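선포의 달

선포의 달(宣布-, 영어: awareness month proclamation)은 지방자치단체나 의회가 특정한 달을 어떤 사회 문제에 대한 인식 제고 기간으로 정해 발표하는 행위, 또는 그렇게 정해진 기간을 가리킨다. 대개 법적 구속력이 없고 예산도 따르지 않는다. 이 문서는 그중 가정폭력 피해자 지원을 주제로 한 선포, 특히 오센(Osen) 시의 사례를 중심으로 다룬다.

개요
선포문의 형식은 어느 지역이든 비슷하다. 문제의 심각성을 밝히는 전문이 먼저 나오고, 지원 기관의 이름이 한두 곳 언급된 뒤, 시장이나 의장이 해당 월을 선포한다는 문장으로 끝난다. 서명식에는 인근 지역의 단체장과 의원이 함께 참석하는 일이 많다. 초안은 지원 단체가 작성해 시청에 보내는 경우가 흔하며, 시청이 고치는 것은 날짜와 직함 정도이다. 선포문의 문장이 지역마다 거의 같은 것도 이 때문으로 보인다.

지지자들은 선포가 비용 없이 상담 전화번호를 알릴 기회라고 본다. 그러나 선포 자체가 상담 건수나 신고율에 영향을 준다는 근거는 빈약하다. 같은 기간에 언론 보도, 학교 교육, 거리 홍보가 겹치기 때문에 선포문의 몫만 따로 떼어 내기 어렵다. 효과가 있었다고 적은 보고서도 대부분 선포를 요청한 단체가 직접 쓴 것이다.

오센 시의 사례
오센 시의회는 2월을 가정폭력 예방의 달로 선포하였다. 발의자는 시의원 에니쾨 핀테르(Enikő Pintér)였으며, 표결 없이 구두 동의로 처리되었다. 선포문은 피해자 쉼터와 상담소를 운영하는 사이통(Saithong) 센터가 한 해 동안 288명을 지원했다고 밝혔다. 이 수치에는 전화 상담만 받은 사람과 쉼터에 입소한 사람이 함께 들어 있는데, 선포문에는 둘을 구분한 설명이 없다. 한 사람이 두 번 이상 이용한 경우를 어떻게 셌는지도 적혀 있지 않다.

시는 안내 전단 3,000장을 인쇄해 도서관과 보건소, 버스 터미널에 두었다. 배포된 수량은 집계되지 않았다. 시 홍보실은 이듬해 연차 보고서에서 전단 사업을 "성공적"이라고 평가했으나, 어떤 기준을 썼는지는 밝히지 않았다.

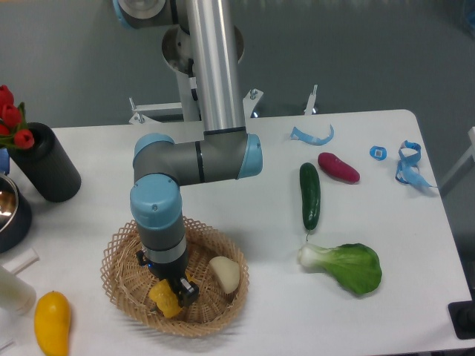 오라타이 차이몽콜은 전단이 몇 장 나갔느냐보다 금요일 밤에 전화를 받을 사람이 있느냐가 문제라고 했다. 낮에만 운영되는 번호를 크게 인쇄해 두면 정작 밤에 전화한 사람은 다시 걸지 않는다는 것이다. 당시 사이통 센터의 상담 전화는 평일 오후 5시까지 운영되었고, 그 뒤에는 녹음된 안내가 나왔다. 전단에는 운영 시간이 적혀 있지 않았다.

인근 지역으로의 확산
오센의 선포 이후 이웃한 판디브포트(Fandivport)와 모수디크(Mosudik)도 비슷한 문안을 채택하였다. 판디브포트의 선포문은 오센의 것과 전문이 거의 일치하며, 288명이라는 수치까지 그대로 옮겨 실었다가 뒤에 삭제하였다. 모수디크에서는 의원 타나꼰 분추(Thanakorn Boonchu)가 야간 상담 인력에 대한 예산을 함께 심의하자고 제안했으나, 선포문만 통과되고 예산안은 다음 회기로 넘어갔다. 다음 회기의 안건 목록에서 해당 예산안은 확인되지 않는다.

확산 자체를 성과로 보는 시각도 있다. 여러 지역이 같은 달에 같은 주제를 다루면 광역 단위의 보도가 늘어난다는 주장이다. 다만 보도의 상당수는 서명식 참석자의 명단과 짧은 인사말을 옮긴 것으로, 피해자가 어디에 연락해야 하는지를 적은 기사는 그보다 적었다.

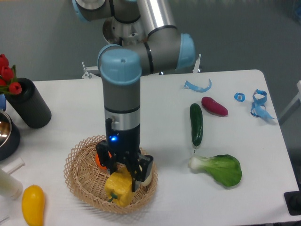
선포가 있으면 지자체는 지원 기관에 예산을 배정해야 하는가?
그런 의무는 생기지 않는다. 예산은 별도의 심의를 거치며, 선포문은 그 심의에서 참고 자료로 제출될 수 있을 뿐이다. 오센 시의 경우에도 선포가 있던 해 사이통 센터에 대한 보조금은 전년과 같았다.

비판
가장 잦은 비판은 선포가 정책을 대신한다는 것이다. 바흐만 에브라히미(Bahman Ebrahimi)는 지역 신문 기고에서 시의회가 한 회기에 선포한 기념의 달이 너무 많아 의원들도 이름을 다 대지 못한다고 적었다. 같은 달에 주제 2개가 겹친 일도 있었다. 그는 선포문마다 담당 부서와 이행 항목을 적게 하자고 주장했으나, 시의회는 의례적 문서의 성격에 맞지 않는다며 받아들이지 않았다.

반대로 시리폰 싯티차이(Siriporn Sitthichai)는 상징적 조치를 전부 무용하다고 볼 수는 없다는 입장이다. 공무원이 공개석상에서 가정폭력이라는 말을 쓰는 것만으로도 직원 교육을 요청하기가 쉬워진다고 보았다. 이 주장 역시 몇몇 기관의 경험담에 기대고 있어 일반화하기는 어렵다.

수치 인용의 문제
선포문에 실리는 통계는 출처가 생략되는 경우가 많다. 지원 인원, 상담 건수, 신고 건수는 서로 다른 값인데도 섞여 쓰이며, 해가 바뀌어도 같은 숫자가 남아 있기도 하다. 지원 인원이 늘었다는 사실은 피해가 늘었다는 뜻일 수도 있고 신고가 쉬워졌다는 뜻일 수도 있어, 그 숫자 하나로는 판단할 수 없다. 오센 시는 이후의 선포문에서 인원수를 빼고 "많은 주민"이라는 표현을 썼다.

같이 보기
기념일
지방의회 결의안
피해자 쉼터
상담 전화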